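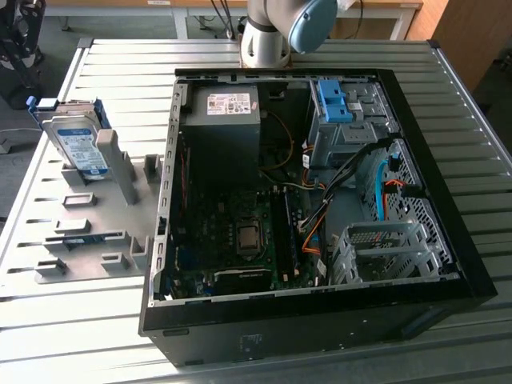 Prisero Bench Kit, reviewed after 716 demonstrations

By Wilson Marulanda
Filed under: Teleoperation, Data Collection

The Prisero Bench Kit is sold as a complete station for recording manipulation demonstrations: a slatted aluminum table, a mounting set for fixture trays, a fixed camera on a stand, a foot pedal, and the recording software. The arm is not included. We ran ours with the white arm we already had, bolted at the back of the table.

Our task was PC disassembly and reassembly. The tower lies on its side with the panel off, and the operator moves parts between the case and a gray plastic tray on the left. The hard drive stands upright in the tray at the start of an insertion episode and goes into the drive cage at the lower right of the chassis. Memory and expansion card episodes use the same layout. Ea Ravn and Telmo Robles did most of the operating. I handled setup and labeling.

Table

The table is the best part of the kit. The ridged slats take standard T-nuts, and the tray can be moved sideways without removing the bolts. Front to back it only moves in whole slat steps, so fine placement in that direction needs shims or slotted holes in the tray. Ours has slotted holes.

Stiffness is good. With the arm at full reach and a drive in the gripper, we saw no drift in the tray position over a day of recording. The feet are another matter. Two of the four leveling feet arrived with stripped threads, and the replacements took 3 weeks to ship.

The ridges catch screws. A dropped case screw will roll into a groove and stay there, and the arm cannot recover it. We end the episode and mark it as a drop.

Fixture tray

Prisero sells blank trays and expects you to add your own holders. Darnell Yazzie drew ours and printed them in gray. The raised holders have a lead-in chamfer at the top, added in the second revision. Before that, operators spent a large share of each episode nudging parts into place, and the first policy we trained copied the nudging faithfully, including in cases where the part was already seated.

Gray on gray was a mistake. Holders and tray are hard to separate in the overhead view, and our segmentation step merges them under weak light. The blue drive sled gives no trouble. If I were ordering again I would print the holders in a color that appears nowhere in the computer, which rules out more colors than expected once the cables are counted.

Camera and lighting

The camera mount is rigid and holds calibration. We check it every Thursday against a printed board and have corrected it once, after someone leaned on the stand.

The supplied light bar is too narrow. It puts a strong reflection on bare metal, which in our setup means the power supply, the processor and the label side of the drive. We replaced it with two diffuse panels. Budget for this from the beginning: episodes recorded before and after the swap do not mix well, and we discarded the older ones for the insertion task.

Software

Recording starts and stops on the foot pedal. Joint states, gripper width and video are written to one file per episode, with a common clock. Time alignment was correct in every file we checked.

Labeling is weaker. An episode can be tagged success or failure and nothing else. We needed partial success (drive in the cage, not fully seated) and wrote a small script to add it. Free-text notes are accepted but are not exported, a fact missing from the manual. Halldóra Hauksdóttir lost a month of notes this way before we moved them to a spreadsheet.

The episode length limit is 900 seconds. Single insertions never come near it. A full sequence, with drive, memory and card, went over twice, and the recorder closed the file without a warning tone.

Throughput

One operator produces nearly 6 usable drive insertions in a quarter of an hour, including reset. Reset is the slow part. The operator has to stand up, return the drive to its holder, and push the loose cables back to a new arrangement. We vary the cables on purpose. Early runs with the cables always tied in the same place gave a policy that failed as soon as one hung over the cage opening.

Compared with the Oslow cart

We used an Oslow cart on an earlier project. It is cheaper, rolls through a normal door and has better annotation tools. It also shifts when the arm stops hard, and we had to recalibrate most mornings. For pick-and-place with wide tolerances I would still choose the Oslow. For connectors and drive rails, the Prisero table is worth the difference.

Verdict

Buy the table and the camera mount. Skip the light bar if the dealer will sell the kit without it. Plan to write your own labeling step.

Good: stiff table, reliable time alignment, stable camera calibration
Bad: leveling feet, light bar, two-value labels, notes not exported
Tested with: software as shipped, one update applied in December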